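Speaker notes, housekeeping and machines
Plomville, 1 April 2024

Slide 1. Title
Say good morning. Thank Ama Eshun for the invitation. Say my name slowly, Heriberto Marulanda, people always ask after.
I work in housekeeping at the Owusu guest house since it had only the old building, the one from 1907. Now we have 200 beds. I am not an engineer. I will speak about the work and the people who do it.

Slide 2. How a room was done before
One person, one cart, one list on paper. The supervisor walked the corridors to learn which rooms were ready. Much of her day was walking and knocking.
Pause here. Ask who in the room has made beds for money. Wait for hands.

Slide 3. What we changed first
The list. It is now on a phone, and the order of rooms is made by a program called Ollent. When a guest leaves, the room moves up. At the beginning the staff did not like it. Amerley Mensah told me, "Before, I decided my day. Now the phone decides it." I wrote this sentence down and I still think she was right.
So we changed one rule. Each person can refuse the order 5 times in a shift, and does not have to give a reason. Most days they use it one time or two.

Slide 4. What happened to the supervisor
Afia Mahama had the walking job. We did not cut her position. She teaches new people and checks the difficult rooms. She says she is more tired in the head and less in the feet. Do not make this sound only positive. For the first months she had no clear task and it was hard for her.

Slide 5. The heavy part
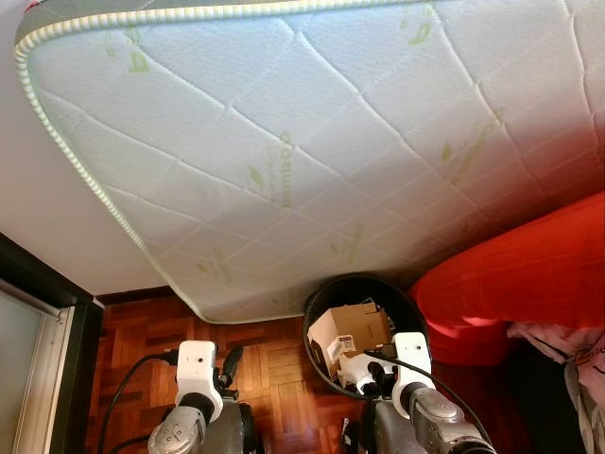
Back pain is the first complaint in our department, and it comes from beds more than from anything else. A mattress must be lifted to tuck the sheet, to turn it, to look under it. We want the arms to take a share of this. Look at what a room gives them to deal with: a big quilted mattress tilted up over them, a wastebasket with a torn box inside on the floor, soft fabric hanging at the side. A person with experience deals with all of this and does not think about it. For arms, every item is a separate problem. Tell the audience I do not promise a date.

Slide 6. What the staff asked for
Ebenezer Quartey collected the questions. Read three only.
Who is responsible if a guest's thing is broken?
Will the pay change if the lifting is less?
Can we stop the machine ourselves?
The answer to the last one is yes, everybody on the shift can stop it. The pay question is still open. Say this clearly.

Slide 7. Close
Leave 10 minutes for questions. If somebody asks about prices, send them to me at the break.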